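Unit 4: Wood Movement and Tabletop Construction
Course handout, Furniture Design and Construction
Instructor: Ruth Tunstall

Read this unit before the bench session. Bring your cut list from Unit 3, a marking gauge, and the moisture readings you took at the Bloxham shop.

4.1 Moisture content

Wood gives up and takes on water until it is in balance with the air around it. The moisture content (MC) at that point is the equilibrium moisture content. MC is stated as a percentage of oven-dry weight:

MC = (wet weight - dry weight) / dry weight x 100

Above the fiber saturation point, water sits in the cell cavities and its loss does not change the size of the board. Below that point, water leaves the cell walls and the board shrinks. All furniture work is done below fiber saturation, so every change in MC is a change in size.

4.2 Direction of movement

Shrinkage is greatest along the growth rings (tangential), less across them (radial), and very small along the grain (longitudinal). For design purposes in this course, longitudinal movement is taken as zero.

A flatsawn board moves mostly in the tangential direction across its width. A quartersawn board moves mostly in the radial direction and stays flatter. A glued-up top made from flatsawn boards should be treated as one wide flatsawn board.

4.3 Estimating movement

Change in width = W x C x change in MC

W is the width across the grain and C is the dimensional change coefficient for the species and cut. Use the table in your course packet.

Worked case: the Mollell table top is 62 inches long and 30 inches wide, flatsawn. Take C = 0.003 and an MC change of 4 percentage points between winter and August.

30 x 0.003 x 4 = 0.36 inch

The attachment must therefore allow 0.36 inch of total travel across the width. The 62-inch length does not enter the calculation. If the top is fixed at the centerline, each long edge travels 0.18 inch.

4.4 Grain layout

On a rectangular top, grain normally runs parallel to the long side. This puts the larger dimension in the stable direction and leaves the shorter one to move. 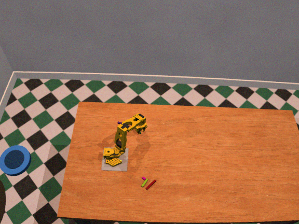 Reading time for this unit: 12 min

Mark the grain direction on every plan view you submit, including rendered ones. A single arrow is enough. Drawings without it will be returned.

4.5 Attaching the top

Accepted methods are slotted screw holes, wooden buttons in a grooved apron, and figure-eight fasteners. Screws in slots are tightened until snug, then backed off a quarter turn. Do not glue a solid top to its aprons.

Breadboard ends are glued at the center tenon only. Outer tenons are pinned through elongated holes. Toàn Kim's notes on the Trultar bench cover the layout of these holes and are on the shelf by the bandsaw.

Problems

1. Repeat the calculation in 4.3 for a top 36 inches wide.
2. Find the travel at each edge if that top is fixed along one long side.
3. Sketch a button and groove that will accept the movement found in problem 2. Show clearances.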